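3.2 Open-day demonstration

The open day at Honis was held on 2025-05-30. Visitors came into the lab in groups of up to 11, and each group stayed for one full round of the stacking task.
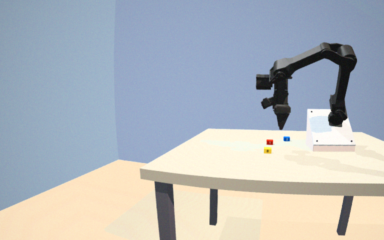
Figure 2. Simulated view of the demonstration task, with the arm on its pedestal and the three cubes on the table.

Each round began with a short talk by Erhan Güneş, who then let a visitor choose the order in which the cubes should be handled. The order was typed into the Wotik console as a string of numbers. Before the physical arm moved, the same command was run in simulation on a large screen, so that the group could compare the planned motion with the real one. We set a limit of 40 seconds per pick in both cases.

The simulated room was kept plain on purpose. An earlier version, built by Altıntaş in August, had shelves and a window, and visitors at a smaller event spent much of their time asking about them. We also numbered the cubes – color names had caused confusion when commands were given in two languages.

The policy used on the day was trained on 4000 simulated episodes and was not changed between groups. Nevzat Polat ran the console and logged every command, including those that were cancelled. A round was cancelled if a visitor crossed the floor tape or if the arm went past its time limit. In total we logged 100 commands, and all of them are kept in the analysis in Section 4.

After the round, visitors filled in a one-page form. It asked whether the simulated motion had helped them guess what the arm would do next, and how close to the table they would be willing to stand. Children filled in the form with a parent, and their answers are reported separately. The forms were scanned and stored with the Gruseline logs under the same group number.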